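Vidcombe cell notebook: base offset and wrist joint, sim side

31 Jan 2024

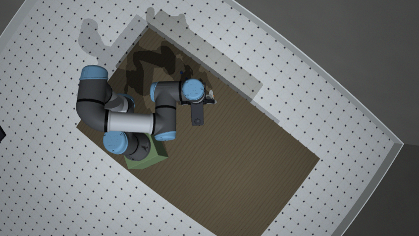 Good day on the Vidcombe cell! The sim and the real arm finally agree at the wrist, and I want to get this down while I still remember what I changed.

Setsuko Ikeda spotted it first: the base origin in our model was 13 mm off along the long side of the board, left over from the old Surville mount. I had been blaming the wrist for a week. Fixed the offset, reloaded, reran the touch-off routine.

Ran 200 approach moves overnight with the new numbers, 199 inside tolerance. The one miss was my own typo in the waypoint file (a dropped minus sign, line 4 of the list). Very happy with that.

Still to do on the real arm:
- retorque the base bolts, warm, after an hour of running
- grease the elbow, due in February
- copy the new offset into the Amundsen controller and keep the old file next to it

Also want to try a slower wrist move near full reach. It sings a little on the hardware and I'd love to know if that's the gain or the cable tugging.

Comments

Setsuko: Tug test says cable. Clip it further back and try again before you touch the gain.

dodgate_bench: Which touch-off did you use, short or long? We have the same mount.

Reply: Long one. Takes ages, well worth it!

Recent entries
Surville mount: taking it apart
Amundsen controller backup
Gripper finger wear, Dodgate cell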